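**Week 3 handout: Do smaller plates make people eat less?**

You have probably heard that they do. Diet books say it, your aunt says it, and the Akmont reader repeats it in chapter two with no source at all. Before you repeat it too, look at what the claim rests on.

The usual story goes like this. The same serving looks bigger on a small plate, so people feel they have taken enough and stop sooner. The first half is a claim about eyesight. The second half is a claim about behavior, and you can't get from one to the other without measuring how much people ate.
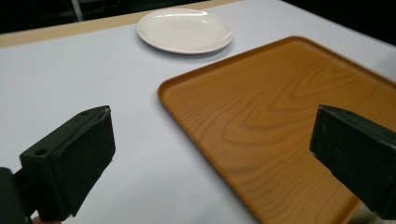

Take the Drutport cafeteria study. It had 144 diners, which sounds decent until you read that they were split by lunch shift. The early shift got the small plates and the late shift got the large ones. People who eat at 11:30 may just be less hungry than people who eat at 1:00. The authors give this one sentence, near the end.

Fagundes tried again with 200 diners and assigned plates by coin flip. The difference shrank to almost nothing. Second helpings were counted this time - Drutport had only weighed the first one.

Roy Sowerby's review is on the reading list. He is kinder to the early work than I am. Read his section on self-serving versus being served, and ask whether he picked that split before or after he saw the results. I could not tell.

**Terms to know**

- *Confound:* something else that differs between your groups
- *Outcome switching:* changing what you measure once the data are in
- *Null result:* no clear difference found, which is weaker than proof of no difference

**For next time**

Read the Trelten paper, methods section only. Write down what was weighed, when, and by whom. Skip the abstract until you have done that - it oversells. We'll spend the first 15 minutes comparing notes, so bring yours on paper.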